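Home | Reports | Mills and Plants | Archive | Contact

Visit report: the Trorura knitting and finishing mill, Durport
15 January 2021

The Trorura mill occupies a long brick building on the north side of the river at Durport. It knits, dyes and finishes cotton jersey, most of it for T-shirts and underwear. I joined the January visit, which was limited to six people and lasted three hours. Mariama Ametepe, the finishing manager, led the group.

The tour follows the fabric, so it starts in the yarn store. Cones are held for at least two days at a controlled humidity before they go to the machines. Dry yarn sheds more lint and breaks more often. The store was set at 70 percent when we passed through, and the readout by the door agreed.

The knitting hall has 83 circular machines in four rows. Most knit single jersey, with a smaller group at the far end set up for rib. Conversation is not practical in there and the guide used printed cards. Each machine turns out a tube of fabric that collects on a roller beneath the needle bed. A stop sensor cuts the drive when a yarn breaks, and an operator ties in the new end. One machine stopped while we stood next to it and was running again in under a minute.

Dyeing is on the ground floor. The jet vessels are made by Carniseo and were installed in two batches, the second replacing a set of open winches that Ametepe described as "thirsty." Loads are weighed before dyeing and the recipe is scaled to the weight. A typical load is 358 kilograms. The lab next door checks a swatch from each load under three light sources, and blues are checked again after drying - they shift more than the reds, in her experience.

The finishing section was the most useful part for me. Wet fabric leaves the dyehouse stretched lengthwise by handling. If it were cut in that state the garment would shorten in the first few washes. The tube is slit open, pinned at both edges on a stenter frame, and dried while being overfed, so that the loops can relax. It then passes through a compactor made by Goh, where a heated shoe pushes the fabric back on itself. The target is 2 percent residual shrinkage or less in length.

Twist is a separate problem. Single jersey tends to spiral, and a side seam that hung straight in the shop can end up toward the front of the body. The mill measures this on washed samples by marking a square and reading the skew. I asked whether the same check could be done on a finished shirt. It can, less exactly: wash it, lay it flat without pulling, and compare the side seams with the hem. Wrinkles have to be smoothed by hand first, as any tension on the hem will alter the reading.

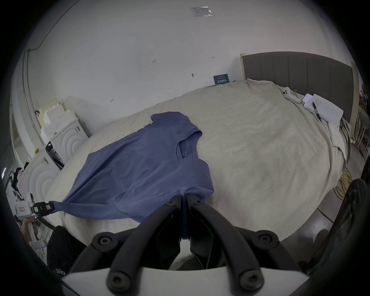 Blue T-shirt on a bed, with the hem under tension and long diagonal folds in the fabric.

The last stop was the inspection room, where fabric runs over a lit table and faults are marked with a colored tag at the edge. Holes and dropped stitches are scored by length. Rolls over the limit are sold as seconds or cut around.

Practical notes. Closed shoes are required and ear protection is handed out at the gate. There is no step-free route between the knitting hall and the dyehouse. Parking is on the street, and the bus from Durport station stops at the mill gate. Photography is not permitted in the dyehouse or the lab. Bookings are taken by telephone only.

We use cookies to remember your settings and count visits. Accept | Manage preferences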